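Home | Posts | Workshop | Archive | Contact

Recovering a bench seat: foam, cloth and the sums

Mar 14, 2023
By the editor of Rornden Notes
7 comments

The old seat pad in the hall had gone flat along the front edge. Pressed with a flat hand, it bottomed out on the board beneath. The cover was still sound, so for two winters I left it alone. By the third the foam had started to shed yellow dust through the zip, and there is no repair for that. Polyurethane breaks down with air, light and damp, and once it crumbles it has to be replaced.

Foam is sold by two numbers that are often confused. Density is the weight of a cubic metre in kilograms. Hardness is the force needed to press a test piece down to a set share of its height. A dense foam can be soft and a light foam can be hard. Density tells you how long it will last, hardness tells you how it will feel. Sellers tend to print only one of them, or a word such as "firm", which is of no use when comparing two shops.

I ordered from Grumberg, who list both. The base layer is 100 mm thick with a density of 40. Over that goes a 20 mm softer sheet, glued at the edges only. Glue across the whole face makes a stiff skin that can be felt through the cloth.

The board is 1460 mm long. I had the foam cut slightly over in length and depth so that the cover would pull tight. Cut to the exact size, it leaves slack at the corners after a few months, when the foam has settled.

Cloth took longer to choose than foam. Plain dark colours show lint, and plain pale ones show everything else. A flecked weave in a middle grey hides both fairly well. It also hides small faults in the sewing, a point in its favour given my sewing.

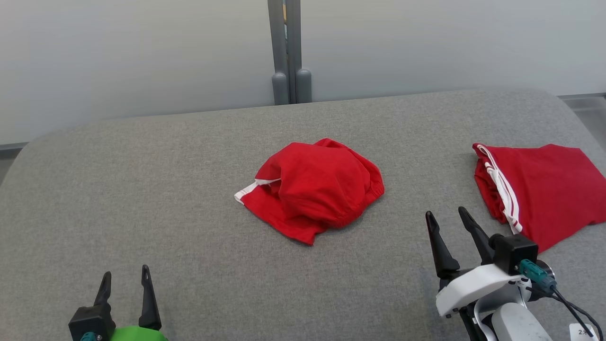

Rub counts

Upholstery cloth is graded by the Martindale test, in which a sample is rubbed against a standard wool cloth until threads break. A higher figure means more wear before failure. It says nothing about pilling, fading or seam slip, and these are tested apart. I ended up with a cloth from Fekon, mainly on the seam slip result. A tightly pulled cover puts most of its load on the seams.

Cutting and sewing

Mark the grain on the back of the cloth before cutting. Woven cloth stretches least along the warp, so run the warp along the length of the seat. I used bonded polyester thread and a size 100 needle. The thinner needle I tried first skipped stitches where four layers met.

Round front corners need a template. Draw the curve on card, add the seam allowance outside it, and notch the allowance every 20 mm. Without notches the cloth puckers on the inside of the bend.

Fixing

The cover is stapled to the underside of the board, starting at the middle of each long side and working outwards. Corners last. I used the Sin hand stapler, which is slow but does not split thin board. A layer of polyester wadding between foam and cover stops the two from gripping each other.

Still to do: the bottom cloth, and new felt pads for the feet. The leftover foam is in the loft, out of the light, and I will check it in May for any change in colour.

7 comments | 3 shares

Older post | Newer post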